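Writing Acceptance Rules for Simulated Gripper Trials

Most labs that test pick-and-place software in simulation have a rule for the real robot and none for the rendered one. The working practice at Flotgate, drafted by Benedito Lins and in use since July, treats both the same way. A rendered trial has a start condition, a stop condition and a record that a second person can check. 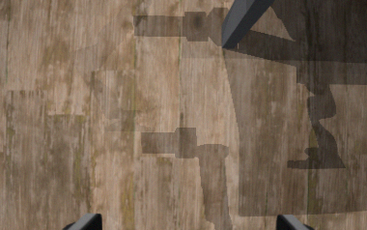

The start condition comes first. The wrist view is saved before any motion command is sent, and the light positions are stored with it. Shadows get their own clause. A detector trained under flat light will often report the arm's shadow as an object, so every scene set must include bare-surface views under hard light. Any detection in those views is logged as a fault.

The first draft asked for 1,000 such views per surface. The current one asks for 570, spread over at least five light positions.

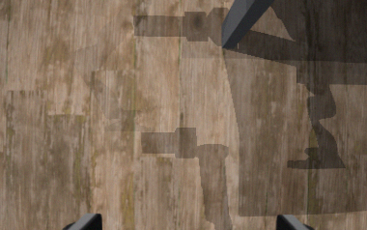
Bare wood surface under hard light, with the open fingers at the lower edge.

Grasp records are stricter. The log must give the commanded finger width, the contact state and the name of the held part, and it must list every other part in the workspace by color. A part that is only partly in view is entered as "partial" – never guessed from its color alone.

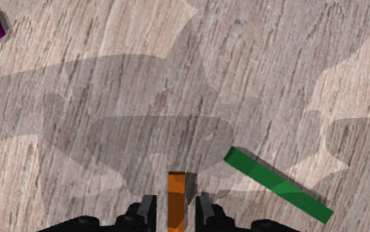 Clamari, the scoring tool, compares that list with the simulator's own state and rejects the trial on any mismatch. In the last audit it read 1,282 records. Most rejections came from parts lying in shadow, where the color threshold had been set too tight.

Release has a separate clause. Fingers must be open and clear of all parts before a trial can be closed.
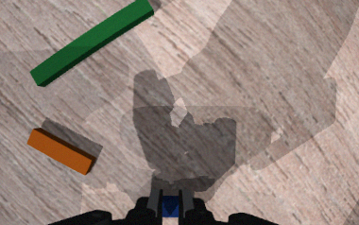

Cheon, the older rule set, accepted an open command as proof of release. Lins removed that line. An open command says nothing about contact, and the state has to be read back from the simulator before the record is signed. The same clause will apply to the Kondavano cell once its wrist camera has been calibrated.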